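Re: [kevitness-games] Roll-up boards or folding ones?
2025-05-19
5 min read
2 shares · 2 comments

> Hi all, fairly new to the list, so forgive me if this has been hashed out a hundred times. We're trying to get a casual chess corner going at the Stevens Street branch and I've been asked to pick the boards. I grew up with a folding wooden set and I love the look of them, but the prices made my eyes water. Somebody suggested the roll-up kind. Are they any good? Do they lie flat? Do the numbers and letters along the sides matter if most of the people coming are beginners? And is there any reason to pick green over brown or blue? Also, weighted pieces or the light ones? Any and all opinions welcome, I have to put the order in before the branch closes its books.

Oh, you have asked the right person, or at least the person who can't stop talking about this. Welcome to the list!

Short version: get the roll-ups. Longer version below, go get a coffee.

I had a folding board for years. It was lovely, and the hinge started to go, and after that there was a ridge down the middle so that anything standing near the crease had a little lean to it. I glued it, I clamped it, I put a strip of felt underneath, and it still leaned. Then one December I ordered a mat from Zillar on a whim (I was buying a score pad and wanted to get over the shipping minimum, you know how that goes) and I haven't opened the wooden one since. It's on top of the bookcase. It looks great up there.

On lying flat – yes, mostly, with a bit of patience. When mine came out of the tube it wanted to go right back to being a tube. What worked was rolling it the other way, printed side out, and leaving it like that with a rubber band around it while I made supper. Don't fold it to save space in a drawer! I did that with my first one and the crease never left. If your library has one of those deep shelves for maps or posters, lay them all in there in a stack and you can skip the rolling altogether.

Now, the numbers and letters. I would say they matter MORE for beginners. Once you've played a while you sort of know where everything is, but if you're working through a puzzle sheet with someone who learned the moves last week, being able to run a finger across from the number and up from the letter saves a whole lot of "no, the other one." Get a board with them printed on all the sides, so the person across the table has a set facing them too. The cheaper mats sometimes skip that.

One caution, and I'm guilty of this constantly: people don't look at which way the board is facing when they throw it down. At home I usually sit with the 8 side nearest me and don't think about it. The squares look the same either way, so a game plays just fine, but if you're reading moves out of a book with White at the bottom, everything comes out backwards and you get very confused twelve-year-olds. Maybe put a little sticker on the 1 end.

Color: green and cream, no contest for me. I tried a blue one from Zasavo and under the kitchen light the black pieces just sank into it. Brown was nice but on a wood table it all went to mush for my eyes. Green is a bit plain, it looks like every school gym tournament there ever was, but I can look at it for a long evening and the pieces stand out, both colors of them.

Green and cream on a wood tabletop:

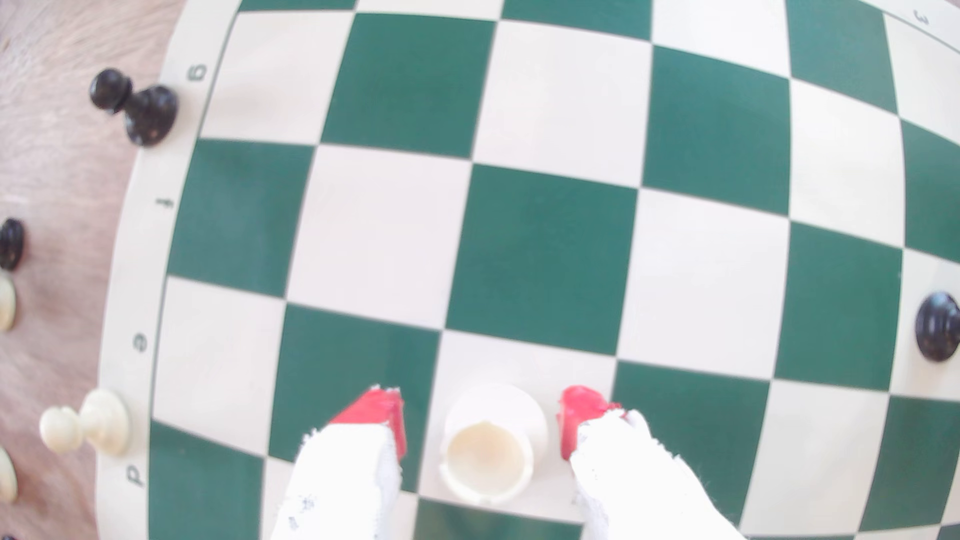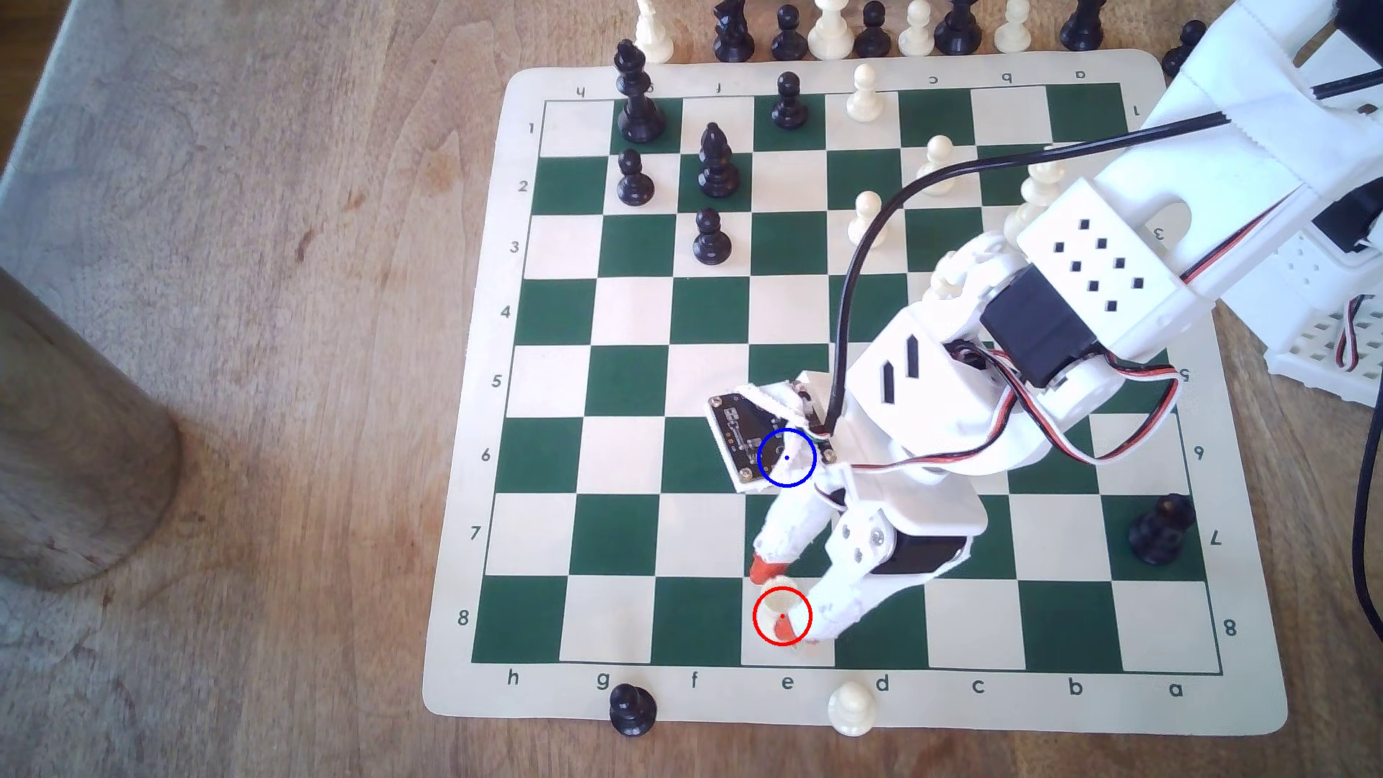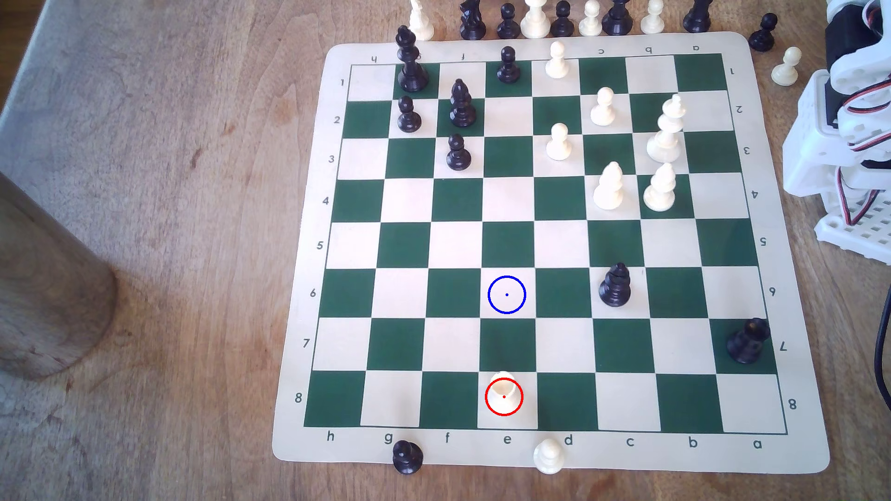
About the pieces. I went back and forth on weighted ones for ages. They feel wonderful, they make that nice thunk, and they stay put when somebody bumps the table. But they're heavy to carry if whoever runs your corner has to haul everything up from a storage room, and the felt bottoms peel off in the end (mine are shedding one by one, I find them in my socks). For a library I'd go with a middle-weight plastic set. Check that the kings have a proper cross on top and that the bishops have a good deep slot cut in them, so new players can tell a bishop from a pawn at a glance. I once bought a set where the queen and the bishop were the same height and looked like cousins, and we lost a lot of games to that!

Get pieces from one maker if you can. The sets WILL get mixed up, and if they all match then it doesn't matter whose rook ends up in whose bag. If they don't match you'll spend your closing time sorting rooks, and I speak from experience.

Price: I paid 83 dollars for my last batch, which was mats and plastic pieces and cloth bags with drawstrings, bought all together. The folding sets I was drooling over at the shop in Kevitness would have been 400 for the same number of boards. I stood there holding one for quite a while, I'll admit.

A few odds and ends as I think of them. Wipe the mats with a barely damp cloth and nothing else, I took some of the green off an old one with kitchen spray. Keep them off the radiator. Leave a good margin of table around each board for the captured pieces, because people need somewhere to park them, and on a narrow table they go straight onto the floor. And buy a spare bag of pawns if your seller has them. I don't know where pawns go. The couch has been searched.

Clocks are a whole other conversation and there are people on this list with much stronger feelings than me, so I'll leave that one for them. For a casual corner I wouldn't bother yet. See who turns up, see if they ask.

Oh, and table height! If any kids are coming, look at how far they have to reach. A full-size mat is a stretch for a small person, and they end up kneeling on the chair with a sleeve dragging through the other side's pawns. A smaller mat with smaller pieces is worth having in the cupboard for them.

Do write back and say what you ended up ordering, and when the corner is open. I'm over by Stevens Street most weeks anyway and I'd love to come sit down for a game – I'll bring my own bag of pieces if you're still waiting on yours.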